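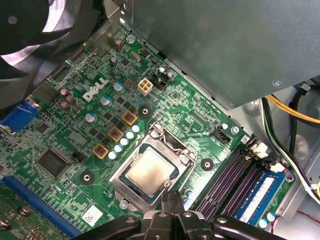
Why did you stop the whole cell over one dropped chip? That was the first message a customer sent us after we paused processor swaps at our Drurnthorpe shop, and I think it's a fair thing to ask.

DRURNTHORPE, 27 Oct 2024 - I run the repair floor at Flestent, and I'd like to tell you myself what went wrong. Our robot cell takes a processor out of a fixture tray and sets it in the socket of a desktop motherboard. It has been doing that since February, and I've gotten pretty fond of it! Then one chip slipped out of the fingertips just over the socket and bent 9 pins. The board was scrap. No one was hurt, and no customer's machine was involved.

We pulled the logs that same afternoon. The grip force had been drifting down for 76 cycles before the drop, and our alarm was set too loose to catch it - my call, and a bad one. 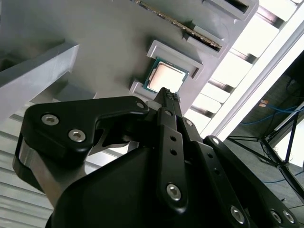

Benkirane, the firm that looks after our controller software, told us that the drift was plain in the data and that a tighter limit would have stopped the arm well before the drop. They also said a grip check at the tray, before the arm moves off, should have been there from the start. I can't argue with either point.

So we've put both in. The arm now closes on the chip, holds for two seconds and reads the force again, and if the number is low it stays where it is and calls a person over. We also fitted new fingertip pads and wrote down when to change them, which we'd been doing by feel (yes, I know).

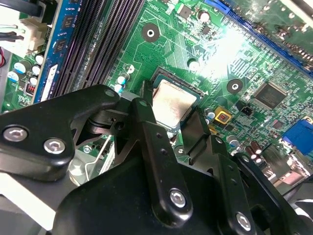 We're running 2,000 practice placements on test boards before any paid work goes back through the cell. Until then, processor swaps at Drurnthorpe are done by hand, at the same price, and may take an extra day. Our Grukulau shop has the same kind of cell, and it stays off until the new checks are loaded there too.

If you have a machine with us and you're worried about it, call the front desk and ask for the repair floor. I'll pick up if I'm not elbow-deep in a case.

Media contact: Flestent repair floor, Drurnthorpe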